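How to Store Baseball Caps in Clear Bins

By Iqra Tanoli
6 December 2024

Print this page | E-mail this page

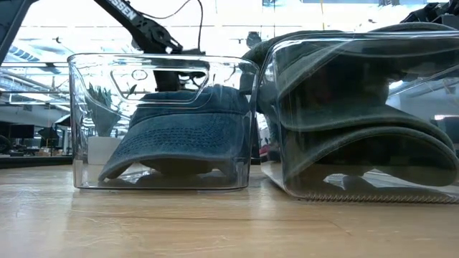 Baseball caps are awkward to store. They don't fold, they slide off shelves, and if you pile them in a drawer the ones at the bottom come out flat. Hooks work for a few, but a cap left on a hook for a long time can get a bump in the back where it hangs. Clear plastic bins keep the dust off and let you find the cap you want without opening everything.

This method works for cotton, denim, and most ball-style caps with a curved brim. Straw hats and felt hats need their own boxes.

What you need

Clear plastic bins with straight or nearly straight sides
A soft brush or a lint roller
A damp cloth and a little dish soap
White tissue paper, unprinted
A table or other flat surface to work on

Step 1. Sort the caps

Take all of your caps out, including the ones in the car and the coat closet. Make one group of caps you wear every week and another of caps you keep but rarely wear. Anything with a cracked brim or a closure that no longer holds can go.

Next, sort by color and fabric. New denim can rub off on lighter cloth, so give denim caps their own bin. Black and gray caps can share. White and cream caps should be kept together and away from everything else.

Step 2. Clean them

Brush each cap from the top button down toward the brim. Go over the seams twice, as lint collects there. Turn the cap over and wipe the sweatband with the damp cloth and a drop of dish soap, then wipe again with plain water.

Do not put a cap away damp. Leave it out overnight, crown up, over an upside-down bowl. In Nadulton, where I live, the air is humid enough in summer that I give them two nights.

Step 3. Choose the bin

Measure your largest cap from the back of the crown to the tip of the brim, and measure the height of the crown as well. The bin should be wider than the cap at its widest point. If you have to squeeze the brim to get it in, the bin is too small, and the brim will slowly take on a new curve.

A low bin is right for a single cap or a short nested row. A taller bin can take a stack, but keep the stack short. My brother-in-law, Sohail Malik, fills his to the lid, and the bottom cap always needs steaming before he can wear it.

A handle cutout in the front is useful if the bin will go on a high shelf. It also lets in some air, and some dust — so if the cap is a good one, lay a sheet of tissue over it.

Wash new bins before you use them. The plastic often has a film on it that smells, and cloth picks up the smell.

Step 4. Load the bin

For one cap, set it in crown up with the brim toward the front. You will recognize it by the brim and the front panel, so that is the side you want to see.

For a stack:

1. Put the stiffest cap on the bottom.
2. Loosen the closure on each cap so the back panel can spread a little.
3. Set the next cap over the first with the brims lined up. Let it settle. Don't push.
4. Stop before the top cap reaches the lid.

Soft, unstructured caps may sag when stacked. Crumple a sheet of tissue loosely and put it inside the bottom crown. Newspaper will leave ink on the sweatband.

Step 5. Put the bins away

Pick a shelf out of direct sun. Clear plastic does nothing to stop fading, and a denim cap near a window will lighten on one side. Keep the bins off the floor in a basement or garage.

Bins of two different heights can sit next to each other, but don't set a tall one on top of a short one unless the lid was made for it. Weekly caps go at eye level and the rest above.

Taking care of them later

Check the bins every January. Take the caps out, shake them, wipe down the inside of the bin, and change the order of the stack so that the same cap isn't always on the bottom. If a brim has gone flat, hold it over steam for a short time, shape it with your hands, and let it cool around a large mug — keep your fingers well clear of the steam.

Caps with cardboard brims, common on older ones, should never be steamed or washed. Brush them only, and store them singly.

Print this page | E-mail this page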